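November 5, 2025

Reran the clamp task in simulation today with the narrowed reset distribution. Previous batch is still on disk under Fikau and I am leaving it there until Ruairí has looked at the numbers.

Setup is unchanged from last week apart from the board pose. Yaw is now sampled in a window of 30 degrees where before it was unrestricted. Handle state is drawn separately for each clamp. Base policy is Mulligan, same checkpoint, no fine-tuning. Physics step untouched. I had wanted to lower it, but then nothing would compare with the February runs, and those are the only ones where I trust the logging.

The method, for my own memory: roll out the policy, cut each failed episode at the last state where the gripper was clear of everything, and restart from that state with fresh action noise. If a restart succeeds, the failure counts as recoverable. If it fails 5 times it goes in the other pile. Fusska does the cutting and writes the restart states. It still drops the joint velocities when it saves, so every restart begins from rest. Known bug, and probably flattering to us.
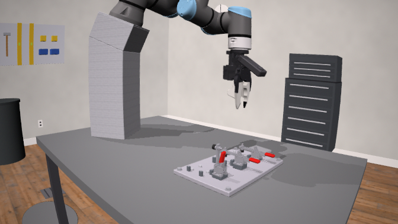 *Clamp board with the near handle up and the other two low. Fingers clear, nothing in contact.*

A state like that one is what I would like the cutter to pick every time. It mostly does. The exceptions are episodes where a finger grazes a handle for a single step and the contact flag never clears, so the cut lands much too early and the restart is close to a full episode. I found 2 of these by hand and have not searched for more.

Result: 353 failed episodes went in and almost half came back as recoverable. Higher than I expected. Part of it must be the zero-velocity restart. To separate the two effects I need a control – same cut states, velocities restored, no added noise – and that means fixing the save function first.

Ruairí Horgan thinks the recoverable fraction says more about the noise scale than about the policy. He may be right. I picked the scale in February by looking at a plot and have never swept it. He also wants the contact threshold written down somewhere other than my head. It is now in the Cliklow config, with a comment.

Tomorrow: velocity fix, then the control on the same seeds. Noise sweep after that if the queue is free. Disk quota is nearly gone, so the old videos will have to be deleted before any of it.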